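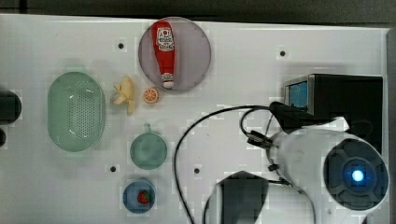
Grarnlow, Nov 5, 2024

Grakum full year numbers, anyone read them yet?

tidewrack
Skimmed it on the train. Revenue 732 million, up 5 percent. Headline says "record year." Margin fell again tho and they put that on page 5 under a chart. Holding my 1,000 shares for now but not thrilled.

pomelo_88
Record is record. Phones are flat everywhere, they still grew. What do you want

tidewrack
Growth that isnt bought with discounts. Look at the inventory line.

oldmodem
Take out Bruva and theres no growth. They closed that deal in April so you get months of Bruva sales in this year and zero in last year. Report never gives the number without it. I looked twice.

pomelo_88
It's in the notes. "Acquired businesses."

oldmodem
That note has the purchase price. Not the sales. Different thing.

pomelo_88
ok fair, I mixed them up. Still think buying Bruva was right. The home appliance side was tiny before

kettlebell_jo
Bruva owner here, the small rice cooker. Good product, app is terrible since the switch to Grakum accounts. Had to reset it 5 times. If thats the "integrated ecosystem" from the press release, no thanks

tidewrack
Nguyen-Tran put out a note this morning, they moved to neutral. Main worry is cash, dividend is now bigger than free cash flow. Dont have the full thing, only the summary my broker sends.

pomelo_88
Nguyen-Tran were neutral the whole way up too. Wouldn't lose sleep

oldmodem
Dividend bigger than free cash flow is not an opinion, its on the cash flow page. Either capex drops or they borrow.

kettlebell_jo
could they just cut it?

oldmodem
Could. Management said "committed to" the payout on the call so it would look pretty bad.

tidewrack
Anyone got a link to the call transcript? The one on the investor page stops before the questions for me.

pomelo_88
same here, try the audio, questions start near the end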